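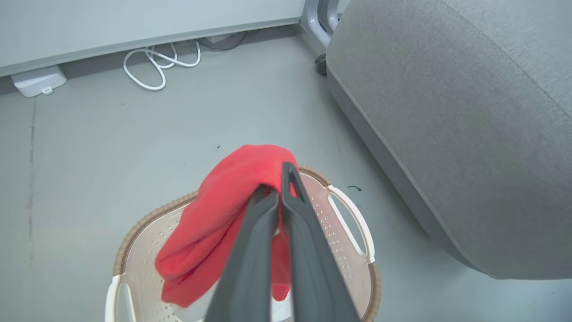

Cloth has taken over my working life, so settle in, this is a long one. For the past while I've been teaching an arm to tidy up laundry, which mostly means I do the tidying through the arm, over and over, and a learning system gets to study how I did it. Every go is saved as one example. The red towelly one over the basket is my favourite colour to work with, mainly for my own eyes by the end of the day, and you can see how it bunches up over one fingertip and then flops down the other side however it likes. Cloth never hangs the same way twice and that's the whole reason we need so many examples of it.

2/ We're at 1432 good ones as of this morning. The target Thandeka wrote on the whiteboard is 2050 and I've stopped looking at that side of the room.

3/ People ask what makes an example "good" and my answer has changed a lot since December. Back then I threw out anything with a fumble in it. If I missed the cloth on the first pinch, gone, start over. The set looked lovely and smooth and the first policy we trained on it was hopeless the moment it missed anything, poor thing. It had never seen a miss!

4/ So now the fumbles stay in, as long as I recover. Pravesh calls them my bloopers. I've grown quite fond of them – there's one where I chase the same corner of a tea towel for ages and finally get it, and I reckon the model learned more from that than from a whole afternoon of tidy grabs.

5/ What still gets binned: anything where I bump the basket over, anything where I stop to answer a question halfway through (sorry Giorgia, it's usually your question), and anything where the wrist camera drops out.

6/ Letting go is harder than picking up, by the way. You'd think opening two fingers over a basket would be the easy bit. But a thick fold can hang on to a fingertip and come back up with you, so I've got into the habit of lowering a little further than feels natural, opening, and waiting a beat before I lift. If you're recording your own, please do the waiting. The model copies your impatience very faithfully.

7/ Also, change where the basket sits. I did 52 in a row with it in one spot because I was in a good rhythm and had a podcast on, and Thabiso very kindly pointed out that I'd taught the arm an address. Now I shove it along with my foot between goes. Closer to the couch, further away, handle turned round, whatever. Same with the starting heap, I just pick it up and drop it again without looking.

8/ Someone asked about tools. We log everything in Ledis and label it in Skillow, which is fine for short clips and a bit grumpy with long ones. Labelling is the slow part. I try to do mine the same day while I still remember why I did that odd thing with the sleeve.

9/ Best I've managed is 90 keepers in a day and my wrists let me know about it, so I wouldn't make a practice of it. Shorter sessions look better on playback too. I get sloppy after lunch and my grabs all start coming in from the left.

10/ Next up is socks, which Vusumuzi has been collecting in a bag under his desk with what I'd call worrying enthusiasm. If anyone's done small floppy things with a two-finger gripper, I'd love to hear how you went about it, especially whether you bothered recording pairs.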